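Friday, 9th July, and I finally have a minute to write about the thing everyone at work keeps asking me about -- the simulator! We've had it since February, and my job at Skarnari has gone from packing parts by hand to sitting with a coffee, watching a gripper practice on a make-believe table.
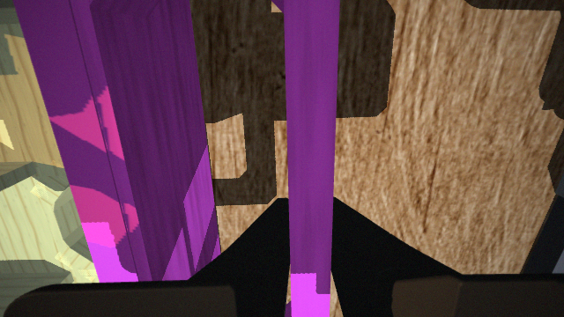 I was nervous at first, I'll admit it. Dirceu has been on the packing line for 20 years and he flat out refused to sit down at the screen. Now he's the one telling Jyoti when an approach looks too steep (and she listens, because he knows how parts behave). My wrists feel great. My back, after all that sitting, not so much.

What I do miss is the talking. On the line you chatted all day, and up here it's headphones and tired eyes. Aparecida and I have started taking lunch downstairs again, which helps.

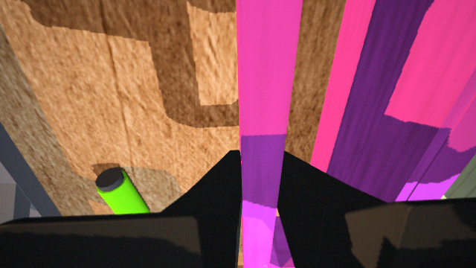 Green cylinder lying over on the left, gripper fingers at the pink panel.

Next week two more people come up from the line for training, and I get to be the teacher -- wish me luck!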